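Droltwood Flock Loss Records
Data card, version of 26 June 2022

Summary
The set holds 3597 entries on small backyard flocks, kept by owners with 20 birds or fewer. Each entry gives the flock size before and after a loss, the suspected predator and the type of coop.

Sources
Entries were collected on paper forms and typed up by Siham Zerouali and Traian Crăciun. Some 80 forms could not be read and were left out.

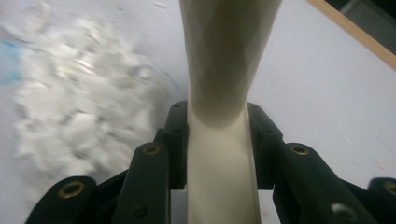
Known limits
Losses at night are often reported without a predator – these are coded "unknown". Winter entries after December are sparse.

Contact
Hannelore Fröhlich, Retero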